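The table was clear in May

I have a rule about the long table in the front room, and the rule is that groceries do not live on it. They may pass through. They may pause. But the kitchen has shelves, and a fridge, and a perfectly good bowl I paid too much for at Bergmann, and that is where food goes.

The rule has been in force for 4 years and has been obeyed, by my estimate, on moving day.

What happens is this. I come in from the Trollstead market with both arms full, the long table is the first flat thing past the door, and down it all goes. The lettuce gets out first so it can breathe. Then the fruit, which rolls. Then I remember the kettle, and by four in the afternoon the purple tablecloth has become a produce department with worse lighting and no staff.

I do love that tablecloth, in its defense. It has tiny flowers all over and I've never once ironed it, so the fold lines from the package are now a permanent feature. It came from Dova and the label said 100 percent easy care. I have taken them at their word.
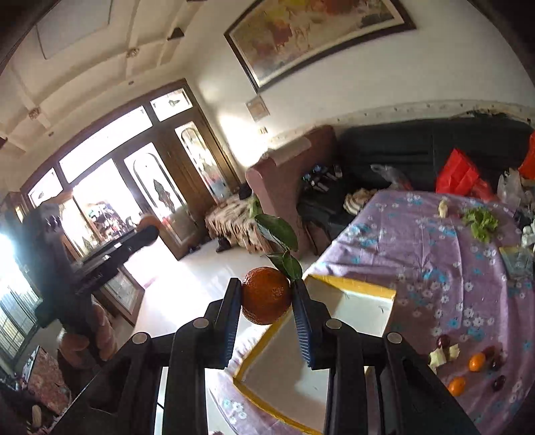
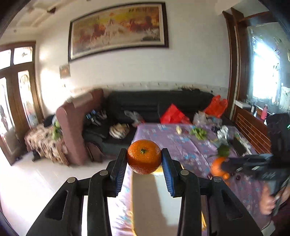 Mandarins are the real problem. I buy them by the bag, and I buy them for the leaves. A mandarin with a leaf on it looks as if it was picked this morning by somebody cheerful, and I will pay extra for that every time, then pull the leaf off and leave it on the cloth. My last bag weighed in at nearly 92 ounces, for a household that gets through maybe a third of that before the rest go soft underneath.

So I tried a system. The system was a Steltis storage rack, 71 inches tall, with baskets. You were supposed to sort everything as it came in: greens up top, fruit in the middle, onions and so forth at the bottom where they can sulk in the dark. It took me an evening to build and I was very proud of it. It now holds gift wrap, two umbrellas and the manual for the rack.

The sofa isn't helping either. It's close enough to the table to catch the overflow, and once a bag has sat down on a sofa it's very hard to get it up again. I know the feeling.

My new plan is smaller. Lettuce goes to the kitchen the minute I'm in, coat still on. Mandarins can stay out, since I eat them standing up on the way past anyway. Everything else has until dinner.

Dinner has been moved to nine.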